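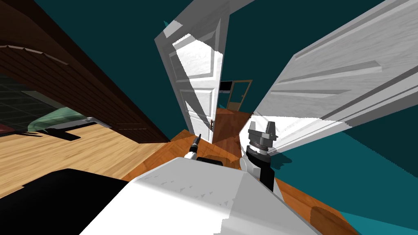
My sister thinks I should have quit at month 3 and bought a bread machine. She told me so again on Sunday, over the phone, and then asked if I could bring a loaf when I visit. I said yes to the loaf and left the rest alone.

I started baking our bread last June. Before that we bought a sliced loaf from the store twice a week and never thought much about it. Then the bakery on Okafor Street closed and I missed their rye enough to try making it. The first one came out like a paving stone. The second was better. I have baked most weeks since then, and I wanted to write down what I do now before I change it again.

Flour first. I tried the fancy stuff for a while, including a stone-ground rye from Grorkwood that costs more than I like to admit. It makes a very good loaf. It also goes stale on the shelf if you don't use it fast, and I lost half a bag that way. These days I buy plain bread flour in the big sack and a small bag of Meranel whole rye, and mix them. My usual batch is 1,000 grams of flour in total, with a fifth of it rye. That gives me two loaves, one to eat and one for the freezer.
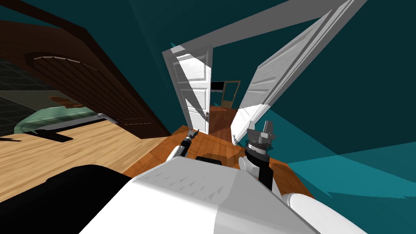

The starter lives in the fridge in an old jam jar. I feed it the night before I bake and leave it out on the counter. In winter it is slow, and I have learned to wait for it. Last January I went ahead with a sleepy starter because I had the morning free, and we ate flat bread for a week. Toasted, it was fine.

I mix by hand. Flour and water go in first and sit for half an hour, then the starter and the salt. I forget the salt about once every two months. There is a note taped inside the flour cupboard that says SALT and I still forget. Bread without salt tastes like wet cardboard, and putting salt on the butter only helps a little.

After that I fold the dough 4 times over the afternoon, whenever I pass through the kitchen. The books are strict on timing here. I am not, and I can't tell the difference in the bread. What I do notice is the overnight rest. If the shaped loaves get at least 8 hours in the fridge, the crust is darker and the dough is much easier to score. If I skip it, the blade drags.

For baking I use the Sturkar pot my aunt gave us when we got married. It is heavy, the enamel is chipped on one side, and the lid knob has been replaced with a drawer pull from the hardware store. Lid on for the first part, lid off for the rest, until the top is a shade darker than I am comfortable with. I used to take my loaves out too early and the middle was gummy.

Then it has to cool — a full hour, longer for rye. We mostly manage this. When we don't, the heel goes first, with too much butter.

Next I want to try a seeded loaf. I have sunflower and flax already, and I need to find out whether the flax has to be soaked. One book says yes and another doesn't mention it.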